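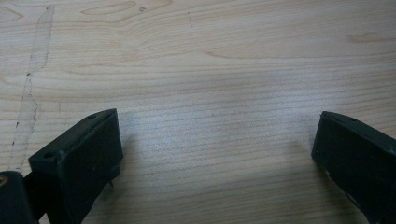
Up before six again, couldn't sleep for thinking about the table. Ridiculous. It's a table.

Coffee first. Then moved everything off it. Mail, the fruit bowl, three chargers (one of them for a phone I don't even own anymore), the stack of library books. Put it all on the floor by the radiator where it still is as I write this. Stepped over it all day. Will deal with it tomorrow.

Been meaning to do this since we moved into Coltwood and it's now May. The table came with the apartment, left by the people before, and I've been eating off it under a cloth like it was something to be ashamed of. Took the cloth off last night to wash it (soy sauce, my fault) and thought oh. It's nice under there. Pale, almost blond. Why did I cover that up.

Cloth went in the Beko on the long cycle. Forgot about it. Remembered at noon. Ran it again.

So the plan was, clean the table properly, let it dry, look at it, decide about oil. Four things. Took the entire day.

Wiped it down with plain warm water and a drop of dish soap. Not much soap. Wrung the cloth out til my hands hurt, because the man at Siriwardena's said too much water raises the grain and then you're sanding whether you want to or not. Went with the grain, left to right, then back. Boring, kind of soothing. Radio on low. Did one end, then the other, then did the first end again because I couldn't remember how well I'd done it.

Rinse cloth. Dry cloth. Window open even though it was chilly.

Then just sat there looking at the wood while it dried, second coffee going cold on the windowsill. I don't think I've ever looked at it for more than a second. The lines are so fine and so close together, and they mostly run straight along and then bend a little for no reason I can think of. Some parts darker, like they got squeezed. And where the light hits it nearly goes silver and the lines about vanish. Moved my chair twice to see it from the other side. Good thing the neighbors can't see in.

Don't know what kind of wood. Birch? Maple? Mom's old dresser was maple and it was more orange, but that might have been whatever they put on it. Must ask.

Breakfast was toast standing up. Crumbs in the sink, not on the table. Very proud.

Walked down to Siriwardena's after ten. Only went in for oil. Came out with oil, sandpaper (400, the soft gray kind, 2 sheets), a pack of cloths, and a plant. The plant was not on the list. It's small. It can go on the bathroom shelf.

Stood forever in front of the oils. There's a Castik one that says clear and another Castik one that says natural and I could not tell you the difference, so I asked, and got a very long answer, and I still can't tell you the difference. Bought the clear. If it goes yellow I'm going to cry. All I want is for it to stay the color it is right now. That washed out creamy color. Everything else in this kitchen is brown enough.

Rain on the way back, no umbrella, plant under my coat.

Soup for lunch. Ate it on the couch with the bowl on a book. Table off limits. Felt like a guest in my own kitchen.

Tried a bit of the 400 on the underside first, where it wouldn't matter. Lying on my back on the floor like a mechanic. Dust straight in my eye. But it came up smooth, really smooth, and I wanted to do the whole top right then. Didn't. Made myself wait for the better light. Someone penciled 3451 on the underside by the way, near one of the legs. A part number? A price?? Left it. Kind of like it being there.

Hung the tablecloth over the shower rail. Soy sauce still there. Fainter. Not sure I care now.

Around three the sun came round and I went over the top slowly, looking sideways across it, the way you look for smears on a window. And there's a mark. Over on the left side. A sort of wandering line, all little dark specks and dashes, going down from the far side toward me and getting more broken up as it goes. The wood next to it is a bit paler too. Sort of rinsed looking. I had the whole thing wiped down and I swear I never noticed it.

Pencil? Something dried on? The edge of some old finish wearing off? No idea. If it's an old finish that changes things, the oil won't go in evenly, even I know that much. Went and found my reading glasses. Still no idea.

Once you've seen it you can't not see it. The other end is lovely, big wavy lines in the grain and those long ovals like a map of hills. And my eye goes straight back to the left. Typical.

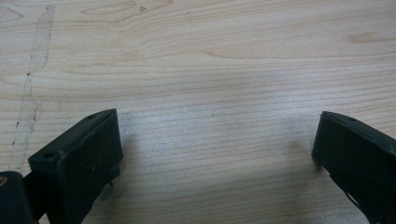
Evening, what to do about the line

Wrote these on the back of the receipt so copying them in before I lose it.

Eraser first. A plain white one, gentle, on the bottom bit where it's all dots. If it's pencil that's the end of it. Need to buy an eraser. How do I not own an eraser.

If that does nothing, damp cloth and leave it sitting a minute, then wipe. Dry it right away after.

If THAT does nothing then it's probably the finish and I sand the whole top, lightly, not just the one spot. Just the spot would leave a patch and I'd be looking at the patch for the rest of my life. 2 sheets might not be enough. Go back to Siriwardena's. Do not look at plants.

No oil til it's sorted. The can stays shut. Wrote that one in capitals on the receipt, I know what I'm like at eleven at night.

Or leave it. That's the last thing on the list and I keep coming back to it. It's faint. People coming for dinner would be looking at the food. Someone else ate off this table for years and maybe that's theirs, a leak or a kid with a pencil or who knows. Slept on worse decisions.

Called home, forgot to ask about the maple. Talked about the roof instead. The quote is 2000, more than they were hoping, and they want a second one. Told them yes get a second one. Then heard all about the neighbor's fence.

Leftover soup. Couch again, bowl on the book again. There's a ring on the book now, which is a library book. Oh well. Wiped it, mostly gone.

Plant is on the bathroom shelf and looks cheerful. Didn't get its name.

Cloth still damp. Mail still on the floor. Need: eraser, dish soap, stamps, something for lunches. Bed, it's late and my hands smell like sandpaper.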